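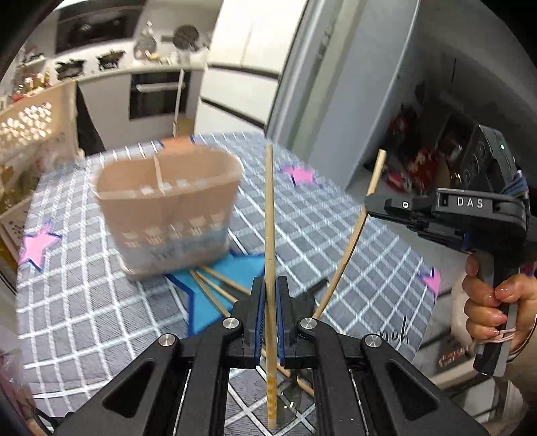
Revised handling rules for home collection work

Mar 15, 2025

The working group on hand-held gripper collection has finished its revision of the handling rules, and the new text replaces the one members have been using since June. It runs to 11 pages. Hauke Steinbach edited it, with comments from operators at Boltex and Thiele. The changes that affect people working at a table are summarized in this item.

Thin objects now have their own section. The old rules treated a chopstick the same way as a mug, and reviewers at Galtik found that a good share of rejected episodes came from sticks, skewers and other slender items that rolled or turned in the fingers. Of the 774 episodes pulled for the review, the ones with thin objects took the longest to grade and drew the most disagreement between graders.

The main points of the section are these. Close the fingers on the pads, well clear of the tips. Stop closing when the object is held; squeezing further bends light sticks and wears the pads. Hold for two seconds before moving off. If an object slips, put it down and start the episode again. Do not correct it with your free hand while recording is on.

Flat items such as discs, lids and coasters may be gripped across their faces and carried on edge. The earlier wording could be read as forbidding this, and several sites had been laying everything flat to be safe. Edge-on carrying is allowed as long as the operator can keep the item steady through the whole move.

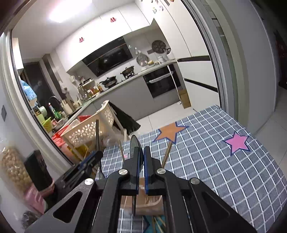
A disc held upright between the finger pads, with wooden sticks close by on the table.

On tablecloths, the group decided against a ban. Patterned cloths stay permitted in homes, and operators should not swap a household's cloth for a plain one. The cloth does need to lie flat in the working area. The same goes for the rest of the room: leave shelves, counters and laundry as the household has them, but put away mail, prescriptions and anything else with a name or address on it before you start.

Two-gripper work gets a short paragraph of its own. Keep the housings apart when reaching toward the same object, and check that cables are gathered against the body and can't catch on a container. Elastic bands on handles are fine if they stay clear of the moving parts.

Sites using the Skuter checklist should add the new thin-object line at the end of the setup page — the numbering of the other items has not changed. Printed copies of the old rules can go in the recycling. Comments on the revision should go to Hauke through the members' list.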